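Why Is Plastic So Good at Being Yellow?

Hi, it's Fenna again! Last time I wrote about wood and why it creaks, and I got a letter from a reader in Coltholm who wanted to know about plastic. She asked, "How do they paint a plastic toy so the paint never comes off?" I love this question, because I wondered the same thing when I was seven and scratched my favorite yellow dump truck with a spoon to find out. (Please don't do that. My mother was not pleased.)

What I found under the scratch was more yellow. I scratched deeper. Still yellow! I was expecting gray or white, the way a painted fence is brown wood underneath, and I couldn't make sense of it.

So here's the secret. Most bright plastic toys aren't painted at all. The color is mixed in before the toy even has a shape, a bit like stirring food coloring into cake batter. When the cake comes out, the color goes all the way through, and you can cut as many slices as you like.

Plastic starts out as little beads called pellets. They look like grains of rice that got too fat. At the factory, the plain pellets get mixed with a small scoop of very strongly colored ones, and the whole lot is heated until it goes thick and gooey like honey. Then a machine squeezes the goo into a mold. A mold is a hollow metal shape, and yes, it works a lot like the ones you use for ice pops. The goo fills every corner, cools down, goes hard, and out comes a toy box or a truck or half a duck.

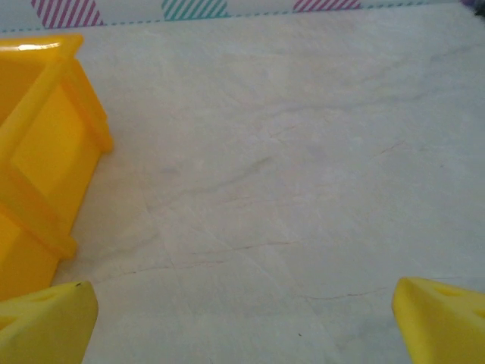 Now, yellow isn't just one color. Some yellows lean toward lemon and some lean toward orange, and if you put two of them next to each other you notice it right away. Try it with your own toys. I did it on my kitchen table with everything yellow in my house, and I ended up with a long line going from banana to egg yolk. My neighbor Radek came by to borrow a ladder and stayed to argue about where the rubber duck should go.

Another thing to look for is shine. If the inside of the mold is polished very smooth, the plastic comes out smooth too, and smooth things bounce light back like a mirror does. That's why you sometimes get a bright white spot along the rim of something yellow. The plastic isn't white there. You're seeing the light from a lamp or a window bouncing off it! Move your head and watch the spot slide along.

And then there are ribs. Plastic has ribs? Yes, it does! Run your finger over the side of a plastic crate and you'll often feel raised bars with flatter parts in between, a bit like window frames. A thin, flat sheet of plastic is floppy. Add some ribs and it gets much stiffer, without using a whole lot more plastic.

You can test this with paper. Hold a sheet by one short end and it droops. Now fold it back and forth like a fan, open it a little, and hold it again with the folds pointing away from you. It sticks straight out! I got four crayons to sit on mine before it gave up.

If you find a really odd yellow at your house, draw it and send it to me. Next time I'm writing about rubber bands - Shanti in Zallimville has already asked me why they snap.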